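Prikero two-door base cabinet, oak finish - my review after one winter

Posted in: Storage and small furniture

I bought this cabinet in February for the corner between my kitchen and the hallway, where before I had only a folding table with everything pushed under it. I waited to write until I had used it for some months, because in the first week every new piece of furniture looks good. Now I think I can be fair to it.

The model is called Drirndale and the maker is Prikero. It is a low cabinet with two doors, one shelf inside at the middle height, and a thick wooden top. I paid 188 dollars for it at Nedelcu, the furniture shop near the ring road, and delivery was 60 dollars more. I found the delivery expensive. If you have a friend with a wagon, the box will fit with the seats down, I measured it afterwards and was a bit annoyed with myself.

Putting it together

The instructions are drawings only, no words. For me this is usually a good thing, as I do not have to look up the names of screws. But two of the drawings show the side panels from the back and do not say so, and I fixed the left panel upside down. I noticed only when the hinge plates did not meet the holes in the door. Please check this before you push in the dowels. They are tight, and I damaged one when I pulled it out again.

The whole job took me one evening, from after dinner until near midnight, alone. My neighbour Waqas Kiani helped me to put the top on the next morning. It is heavy and I would not try it with one pair of hands.

There was one screw missing from the bag. I wrote to Nedelcu and they sent me a small envelope with more screws than I needed, without any questions.

The hinges and doors

The hinges are the concealed kind, two on each door, and they are better than I expected at this price. Each has a small screw for moving the door left or right and another one for in and out. I spent a long time with them. At first the right door was lower than the left by the thickness of a coin, and it bothered me every time I walked past. When I finally put a piece of cardboard under the front left foot, the doors were level, so the fault was in my floor and I must apologise to the hinges.

They do not close softly. If you let the door go, it closes with a knock. I bought stick-on felt dots and now it is quiet enough. A soft-close hinge would be a nice change, even if the price would be a little higher.

The doors open wide, and this I like very much. I can take things out of the back without my elbow hitting the door edge. On the other hand you need free space on both sides. In a narrow hallway I would look for sliding doors.

The shelf

The shelf sits in the middle and you cannot move it. For me this is the weakest point of the cabinet. My tall pot does not go in at the bottom, and the space at the top is too generous for plates. I asked the shop if there is a second shelf to buy and the answer was no. You could drill extra holes for the pins, but I do not trust myself to drill four holes at the same height.

What the shelf carries, it carries well. I keep preserving jars on it, full ones, and I see no bend. The paper says 70 kilograms for the whole cabinet and I am sure that I am below it.

The wood

The colour is a pale, warm oak. I was afraid it would be yellow, like it is on the shop's website, but in daylight it is calmer. The inside has the same grain as the outside, also at the back, where many makers put a thin white board. I keep the doors open quite often when I am cooking, so I am pleased to look at the same wood.

The top is the best part. It is thick with a square front edge, and the whole cabinet looks more expensive because of it. The square edge is also the thing I have hit with my hip several times. I took fine sandpaper, grade 2000, and went very lightly over the corners. It changed nothing that you can see, but it feels kinder.

For care, I wipe it with a damp cloth and dry it straight away. Twice I used Brisine wood soap and it left no marks. A wet glass left a pale ring, which went away by itself in two days. I now use coasters.

What I would tell a friend

Buy it if you want a solid surface at working height with closed storage under it, and if your things are of medium size. Do not buy it if you need to change the shelf height. Put it on a level floor, or have some cardboard ready. Leave the doors for the last step and do not tighten the hinge screws fully until both are hanging - I did it the other way and had to start again.

My marks: wood and top, very good. Hinges, good. Shelf, acceptable only. Instructions, poor in two places. I would buy it again, but I would fetch it from the shop myself.

Domnica Moldovan
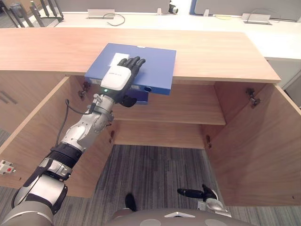
Edit Boros: Thank you for the warning about the side panels, I had the same trouble with the taller cabinet from this maker. For the fixed shelf I used a small wire riser on the bottom, and it gives me one more level for plates without any drilling. Did your felt dots stay on through the summer? Mine slid down when the kitchen got hot, and I had to clean the glue off the door edge with oil.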